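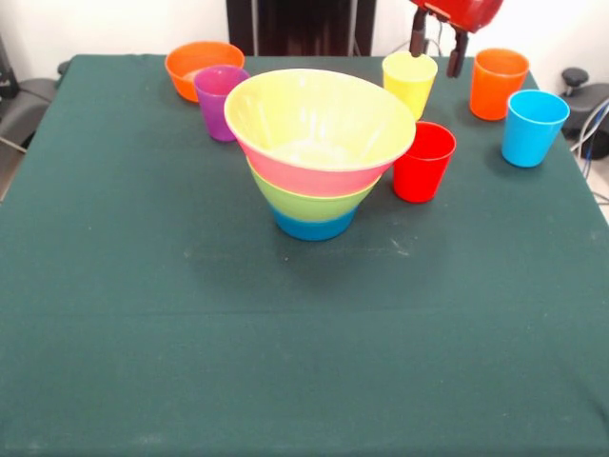
Shared tableware inventory: duplicate entries after import

3 min read

Status: Closed (again)
Opened: May 2023
System: Histstead catalog, lending module
Priority: Low, then High, then Low

Reported problem

The lending list shows 1,000 soup bowls. We do not own 1,000 soup bowls. If we did, I would be filing a different kind of ticket, possibly with the fire marshal. The shelf count from February says 185.

The list also says every one of them is on loan to "Tollance," which is the name of our storage room.

Step 1. Reload the page

Suggested by the help page, so I did it. Still 1,000. The page loaded a little faster, as if it had gotten comfortable with the number.

Step 2. Check the import file

Opened the spreadsheet from the Erka export. Bowls appear on one row, quantity 185. Plates fine, cups fine, ladles fine. There is a column called "qty_max" that I don't remember creating. It says 1000 on every row, including the row for the piano.

Step 3. Check the field mapping

Quantity was mapped to qty_max. Changed it to qty and saved. Got a green banner reading "Mapping updated successfully." Went back in to look. Mapping was still qty_max. Saved again, got the banner again. I no longer trust the banner.

Step 4. Clear the cached mapping

Found under Admin > Imports > Advanced > Legacy, a menu that plainly wasn't expecting company. Cleared it, remapped, saved. This time it stuck. No banner, naturally.

Step 5. Re-run the import

Ran it on the bowls only. Quantity now 185. Location now blank, borrower still Tollance. Half a fix, but the good half.

Step 6. Borrower field

The old export put storage room and borrower in the same column, separated by a slash. Histstead reads whatever comes before the slash as the person who has your stuff. Swapped the order in the spreadsheet and imported again. Bowls are now located in Tollance and on loan to no one.

Side effect: the system had already sent Tollance 2 overdue notices. They went to the storage room's email address, which exists, and which forwards to me. I have been asked to return the bowls promptly.

Step 7. The Stojanović record

While I was in there: the Stojanović donation shows as "Stojanovi?" on the printed labels. Screen is fine, labels are not. Changed the label encoding from "Default" to UTF-8 and reprinted one. Correct now. Leaving the old labels on until somebody complains, and I include myself in that.

Resolution

Quantity, location and borrower corrected for bowls. Remaining rows still need the same treatment. The piano is currently listed at 1,000 and I am going to let it stay that way through lunch.

Reopened: overdue notice number three arrived. Turned off reminders for the Tollance address. Closed.

Related items
Labels print upside down on the small printer
Cannot delete a borrower with active loans
Import stops at row 6
Where did the Legacy menu go?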